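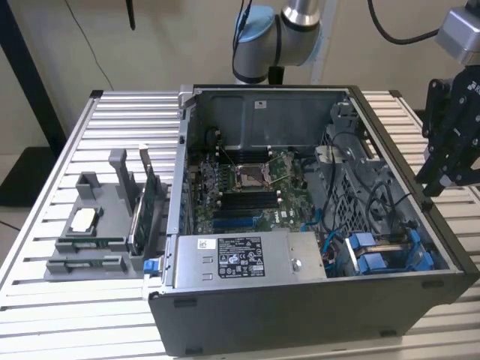 Unit 4: Preparing a Master for Lacquer
Instructor: Ezequiel Valcárcel

Side length and level are traded against each other. A loud side needs wider groove spacing, so it holds less time. At 33 1/3 rpm a 12-inch side of 18 minutes can be cut at full level; past 22 minutes, expect to lower it.

Low end. Out-of-phase bass makes the stylus move vertically and can lift it out of the groove. Sum everything below 150 Hz to mono before the transfer.

High end. Sibilance is the usual fault. De-ess the vocal in the mix where possible. Treating the whole program dulls the cymbals.

Inner grooves. Linear speed falls toward the label, and treble distortion rises with it. Put quiet tracks last on each side.

Delivery. One 24-bit file per side, with spacing between tracks already set. Include a cue sheet with start times in minutes and seconds.

Exercise: sequence the Nundon quartet session (nine takes, folder 527) for two sides. Hand in side timings and a note on any take that needs bass correction. Due Sunday.

Reading: Sotomayor handout, sections 2 and 3.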